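Planning the second arm cell – speaker notes
Opening, slide 1 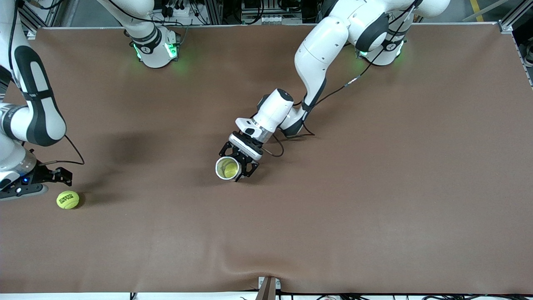

Định Quan wrote to me before this talk that the arms were the easy purchase, and that everything around the arms is what ate the budget at Hultura. I want to start from this remark. Please keep it in mind for the next slides.

Slide 2. What we forgot in the first request
(speak slowly, the numbers are on the slide)
Table frame, table covering, power strips, cables, mounting hardware. We wrote one line for all of it, 382 dollars. The final sum was 3042. The grippers were in the Kurnero quote, but the spare fingers were not.

Slide 3. Small objects
Cups and tennis balls cost almost nothing. Still, someone must order them, so give them a line.

Slide 4. Time
Kurnero promised delivery in seven weeks, it took eight. Then the Pedavden site had no free outlet on the correct wall – ask the building people early. If you order in December, add the holidays.

Slide 5. What we request now
Two arms as one set, one frame, spares from the first day. Service contract is separate, Châu office pays it from another budget.
Pause for questions. If they ask about leasing, go to the backup slide.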